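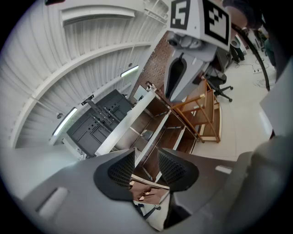

Marisol Salazar wrote to me after my last post to say that I had been too easy on the Hakgate library, and that a building which closes its side door for two years should not get credit for having one. She has a point. I had only mentioned the door in passing, so I went back in May and looked at it properly.

Some background for anyone new. The Hakgate branch was put up as a single-story brick building with a flat roof and a main entrance facing the parking lot. The addition on the north side came much later and gave the library 3000 square feet it badly needed, most of it for the children's section and one meeting room. The architect was Miklós Fülöp, who had already done the clinic on Rennie Street. I like the clinic more, but the library had the harder site.

The problem was the slope. The ground drops toward Rennie Street, and the old floor sits well above the sidewalk. Fülöp could have filled the lot and put up a retaining wall. He kept the slope and brought people in by a long ramp along the new wall, with a landing halfway and a bench on it. The side door is at the top of that ramp.

When the door is locked, the ramp leads nowhere. You walk up it, read the notice, walk back down and go all the way past the dumpsters to the parking lot. I did this twice, once with a stroller I had borrowed along with my nephew, and it is not a pleasant trip. So Marisol is right that the plan only works if the door does.

The reason given for locking it is staffing. The desk was moved during the addition and can't see that end of the building. That was a late change, as far as I can tell from the drawings on file. The early set shows the desk at the joint between old and new, where one person could watch both doors. The later set has a column there – a fat one, wrapped in drywall – and the desk pushed over to the south wall.

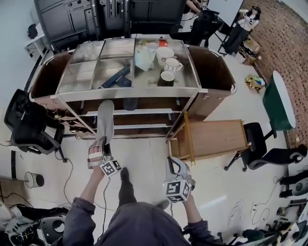
I asked Dezső Tóth about the column. He worked on the structural side of a few jobs like this and was patient with me. His guess is that the old roof beams turned out to be in worse shape than expected once the ceiling came down, and that a post under the joint was the cheapest way to carry the load. A deeper beam would have cost more and lowered the ceiling at the exact spot where the two floors meet.

What I still like is the light. The new reading room has 8 high windows on the north side, set deep enough that you don't see the sky glare from a chair. The brick inside is the old exterior wall, left alone, with the patched spots where the downspouts were. The carpet is already worn at the meeting room door and should have been tile.

There is talk of moving the desk back next to the column. I would do that before spending anything on the parking lot. I plan to look at the Utach branch next, which has the same ramp idea and, I am told, an unlocked door.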